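Ornwood Training Pad Range for Contact Rugby and American Football

Home / Team Sports / Contact Training / Tackle and Blocking Pads

Ornwood 535 Tackle Shield

The Ornwood 535 is a hand-held tackle shield for clubs, schools and college teams. It is intended for blocking practice, ruck clearance and controlled contact work, and is supplied in senior and junior sizes. The shield replaces the earlier Ornwood curved model, which is no longer made. Covers for the earlier model do not fit the 535.

Product details

Height, senior: 63 cm
Depth of foam at centre: 17 cm
Handles: two, webbing, stitched and bar-tacked
Cover: coated polyester, wipe clean
Closure: covered zip along the lower edge
Colours: navy, bottle green, maroon
Sold: singly or in sets of six

The foam core is made in two layers. The outer layer is soft and takes the first part of the impact. The inner layer is firmer and protects the forearm of the person holding the shield. The layers are bonded at the factory and should not be separated. Where the core has taken a permanent set, the whole core should be replaced; cores are listed under Spares.

The handles are placed so that the shield may be held either upright or across the body. Coaches who work mainly with linemen have generally preferred the upright hold, with one forearm through the upper strap and the free hand on the lower. For work at the breakdown the shield is normally carried low and across. Both straps can be shortened for smaller hands by means of the buckle on the inner face. 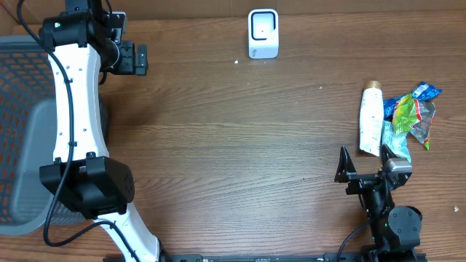

Senior shields are recommended for players aged sixteen and over. The junior shield is lighter, has a softer inner layer and must not be used by adults running at full pace. Mixed-age sessions should be equipped with both sizes, and players should be paired by weight as well as by age.

Choosing between the 535 and the Khaemba wedge

Many teams ask whether they need shields, wedges or both. The Khaemba wedge stands on the ground and is suited to low tackling and to drills in which no holder is available. The 535 needs a holder but can be moved between repetitions, so that the player in possession of the ball has to adjust. A squad working on open-field tackling will get more use from the wedge. A squad preparing its blocking for a new season will usually want shields first.

Karlijn Peeters, who advises schools on behalf of the contact training department, suggests one shield for every three players in a blocking session. "With fewer than that, players stand and wait," she writes in the buying guide. "With more, the coach cannot watch them all." The guide is sent free of charge with any order for a set and can be requested separately.

Care and storage

Shields should be wiped down with warm water and a mild soap after use on wet ground. Solvents and pressure washers will damage the coating. Covers may be removed for cleaning but are not suitable for machine washing or tumble drying. The zip should be closed fully before the shield is used again.

Store the shields flat or standing on the long edge, in a dry place and away from direct heat. They should not be stacked under heavier equipment such as scrum machines or goalpost protectors. The Pikham carry bag holds three senior shields or four junior ones and has a mesh panel at each end.

Handles and seams should be inspected before each session. A shield with a torn handle or an open seam must be withdrawn until it has been repaired.

Club printing

Club names and crests can be printed on the front panel in one or two colours. Artwork should be supplied as a vector file. A proof is sent by email, and printing does not begin until the proof has been approved in writing. Printed shields cannot be returned unless faulty. Orders for pre-season delivery should be placed before the end of May, as the print room is at its busiest from June onwards.

Guarantee

The cover and handles are guaranteed for two seasons of normal team use. The foam core is guaranteed for one. The guarantee does not extend to damage caused by studs, by use against fixed posts or by storage out of doors. Claims should be addressed to Ward Vermeulen in customer service, with the order number and a short note of the fault.

Delivery and returns

Orders of more than £100 are delivered free to mainland addresses. Unprinted shields may be returned unused within four weeks. Sets of six are sent in two cartons, which may arrive separately.

Related products

Khaemba Tackle Wedge, senior and junior
Zuranano Body Suit for contact coaching
Pikham Carry Bag, three-shield
Replacement core for Ornwood 535
Replacement cover for Ornwood 535, unprinted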